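Progress Report to the Drinia Fund
Small Appliance Repair Room, Udemik Community Workshop
Feb 28, 2022 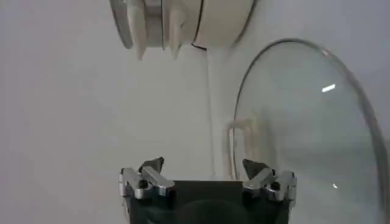
A white cylindrical item with a thin cable, repair room, February.

Work done this period

The repair room opened on schedule and has taken in 95 items since the grant began. Most are small household things with a cord: lamps, fans, kettles, hand mixers, radios. We fixed 80 of them and returned them to their owners. The rest were either past repair or are on the shelf waiting for parts.

Cords are still the most common fault. The usual trouble is a break close to where the cord enters the housing, and on many items the housing has to come apart before the cord can be replaced. Round housings take longer than square ones. They roll on the bench, and the screws are often under a rim or a glued foot. We bought two padded cradles from Song to hold them, and the bench time per item has come down.

Every item is now tested before it is opened and again before it goes back. The test sheet is one page and stays with the item in its tray. We dropped the second intake form in February. It repeated most of the first one and people were leaving it blank.

Spending

The bench lamps, the cradles and the first order of replacement cords are paid for. The cord order came in $200 under the estimate, and we ask to move that amount to the parts line. Rent for the room is paid by Udemik and is not charged to the grant.

Problems

The supplier Nomance has been slow with switches and fuses. One order took four weeks. We are keeping a small stock of the sizes we use most, and will look for a second supplier if the next order is also late.

Storage is tight. Items waiting for parts share a shelf with finished items, and one fan went back to the wrong owner before it was noticed and exchanged. Finished items now carry a green tag.

Next period

Put up a separate shelf for items waiting on parts.
Add an evening session for people who cannot bring things in during the day.
Write a short guide to cord replacement for new helpers.
Send the parts list and receipts with the next report.

No change to the end date is requested.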